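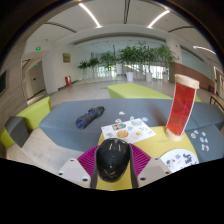 Who is standing in the Kullness mayoral runoff?

Upendo Chege and Fergus Forsyth, the two candidates who finished on top in the first round, will face each other on Saturday, and whichever of them gets more votes will be mayor of Kullness for the next four years. The other two people who ran in the first round, Kvido Havlíček and Faustine Delaunay, are out of the race, although neither of them has been especially quiet about it.

It was a close first round, closer than most people in town were expecting when they went to bed that night. Chege came in first with 733 votes, and Forsyth was right behind her, just 27 votes back. Under the town charter a candidate needs more than half of all the votes cast to win outright, and with four names on the ballot neither of them came near it. So the polls open again at 7 in the morning and close at 8 in the evening, at the same two places as before: Menzies Hall, for everybody north of the river, and the elementary school on Panov Street for everybody on the south side.

If you voted the first time, you vote in the same place again. If you didn't vote the first time, you can still vote in this one, and the town clerk, Kirsty Buchanan, would very much like people to know that, as her office has been getting calls all week from residents who thought they had missed their chance.

"You don't have to have voted in round one," Buchanan said on the phone, in between two other calls. "If you were registered then, you're registered now. I've had people almost in tears over it, and I keep telling them, come on down, your name is on the list."

Turnout in the first round was 60 percent, the best figure for a mayoral race in Kullness since the town took over its own elections from the county. Runoffs usually bring out fewer people, and both campaigns have spent the past few days knocking on doors and calling up anybody who might be thinking of staying home.

Chege, who has sat on the town council for two terms and before that ran the pharmacy on the square, has built most of her campaign around the ferry. The morning boat to Jurness was cut last fall, and for the families who have someone working or going to school across the water it has meant getting up in the dark to catch the early one or else driving the long way around by the bridge. She wants the town to pay part of the cost of bringing the morning boat back, and she says the money can come from the parking fund, which has more in it now than it has had in years.

"I talk to people at the landing every morning, and they're tired," she told a full room at Menzies Hall earlier in the week. "They aren't asking for anything fancy. They had a boat and they'd like it back, please."

Forsyth, a retired surveyor who has never held office before, agrees with her about the boat, more or less, though he would rather see Jurness put in an equal share before Kullness spends a dime. What he really wants to talk about, and he'll talk about it for as long as you care to stand there, is water pipes. Most of the mains on the south side went into the ground before he was born. Three of them broke last winter, one of them directly in front of the bakery, and he thinks the next mayor ought to start replacing them street by street and have a schedule up on the wall where everybody can read it.

"You can't see a pipe, so you don't get a ribbon to cut," he said. "I'm fine with that. I don't look good in photographs anyway."
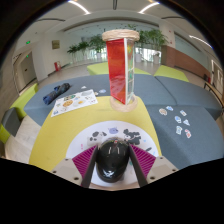

When will the result be known?

Buchanan expects to read out the unofficial count at Menzies Hall a little after 10 in the evening, once the ballot boxes from Panov Street have been driven over and opened. Mail ballots that arrived by Friday will be part of that number. The official result comes the following week, after the signatures on any late mail ballots have been checked, and if the gap between the candidates is as small as it was last time, she says, people should be ready to wait for that one before anybody pops a cork.

There's also the matter of a recount. The charter calls for one automatically when the candidates finish within half a percent of each other, and it would be done by hand, at long tables, with a person from each campaign allowed to stand and watch. Kullness has only had to do it once, for a council seat, and those who were there still remember it as a very long night with a great deal of coffee and one excellent pan of lasagna.

The big question of the week has been where the other votes will go. Havlíček, who teaches math at the high school and finished third, told his supporters in a letter that he would be voting for Forsyth on account of the pipes, but that they should read both programs and make up their own minds. It was a kind letter, as these things go, and he used a good part of it to thank the woman who let him park his campaign trailer in her yard for a month and a half.

Delaunay has gone the other way. She and Chege disagreed pretty sharply at the first debate, over the plan to rezone the old cannery lot, and there were those who thought she might sit out the runoff entirely. But on Tuesday evening she walked into Chege's campaign office with a box of her own leftover yard signs and asked whether anybody could use the wire stands. The two of them talked for over an hour, and by the time they were finished Chege had agreed to hold a public hearing on the cannery before any vote on it, with the hearing scheduled at night so that people with day jobs can come.

"She listened, and then she wrote it down and signed it," Delaunay said. "I've been in politics long enough to like a signature."

Forsyth, asked about all this while he was out on Panov Street with a handful of flyers, said he had no hard feelings and would have been glad of the wire stands himself.
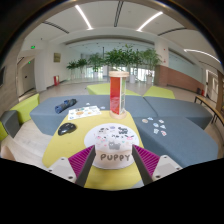 He has also been gathering up support on the farm road, where he did better than anyone in the first round, and where the talk is less about the ferry than about drainage, the speed limit past the feed store, and whether the snowplow will ever again come before breakfast. Chege drove out there too, on Wednesday, and stayed so long at one kitchen table that she was late to her own phone bank. Both of them have promised to look at the plow route. Neither one would promise breakfast.

The two will meet one last time before the vote, at a question-and-answer evening at the school gym on Thursday, starting at 7. Questions can be dropped off in writing at the clerk's office until noon that day, or asked out loud at the microphone if there's time left at the end, and the moderators are asking everyone to keep it to one minute, name and street included. Those who can't make it can listen on the town's radio station, which will run the whole evening and then play it again the next morning for the benefit of the night shift.

A few practical things. Bring a photo ID or the registration card that came in the mail in the spring; either one will do. There's a ramp at the side door of Menzies Hall, and the front steps at Panov Street have a new handrail, but anyone who has trouble getting inside can call the clerk's office and an election worker will bring a ballot out to the car. Rides are being offered by both campaigns, and you don't have to tell the driver how you're voting, or talk at all if it's early. Parking behind the hall is free all day, although the row nearest the door is being kept open for people who need it.

Mail ballots have to be in the drop box outside the clerk's office by 8 in the evening on election day. Buchanan would be grateful if people would sign the outside of the envelope, on the line, in ink. A good number came back unsigned in the first round, and her staff had to call every one of those voters at home, some of them at suppertime.

The new mayor will be sworn in at the July council meeting.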